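Ticket 218: arm drops or misplaces rings on the round tray
Status: open
Opened by: Dennis Wragg
Setup: home build, Lawal arm kit, Flurodero controller, Gurkon gripper

Monday, 7:40 pm
The job is simple. Pick a small ring off the round tray, carry it over, set it down, go back for the next. The Fametti planner says every move finishes inside tolerance. My notebook says 11 bad placements since I moved to the new firmware. I don't believe the planner.

Support's first answer was to recalibrate. I did, twice, with the script they sent. Same drift, always toward the wrist cable side.

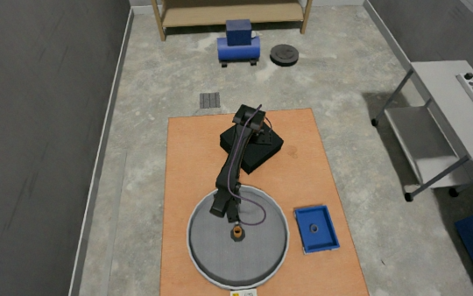 Cable drag is my guess, and I'd like somebody to rule it out before I'm told to calibrate a third time. The purple cable comes off near the top joint, follows the upper link, then swings out in a loose curve beside the gripper and trails down onto the round platform. A cable lying on the work surface can pull on the wrist or nudge a part. The release notes claim the controller "compensates for hose and cable load." With what? There is no force sensor in this kit.

Monday, 9:15 pm
Reply from support: please slow the approach to half speed and send the log. Done. The log has 1,061 lines and not one warning. Half speed changed the error by less than I can measure with a steel rule.

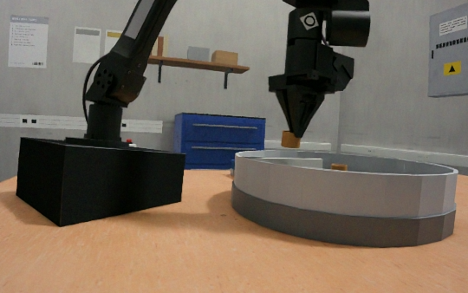 I also swapped the finger pads, because the forum swears by it. No difference. The forum also swears by reseating the base bolts, so I put a wrench on all of them, and they were tight.

Next test is the cable clipped to the link in 2 places, original pads back on, full speed. If the drift goes away, I want the compensation claim taken out of the notes.

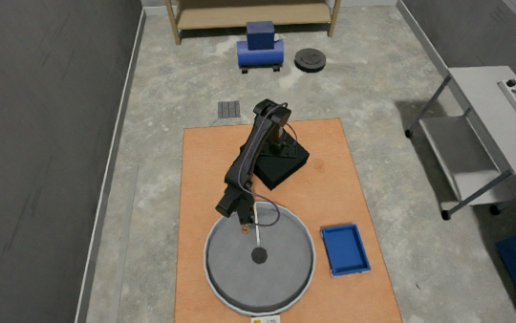 Please don't close this as "user environment" like the last one. The floor is concrete and the base doesn't rock when I lean on it. If support has a test that separates a planner fault from a cable fault, send the steps and I'll run them. A link to the calibration page won't help.

Waiting on: support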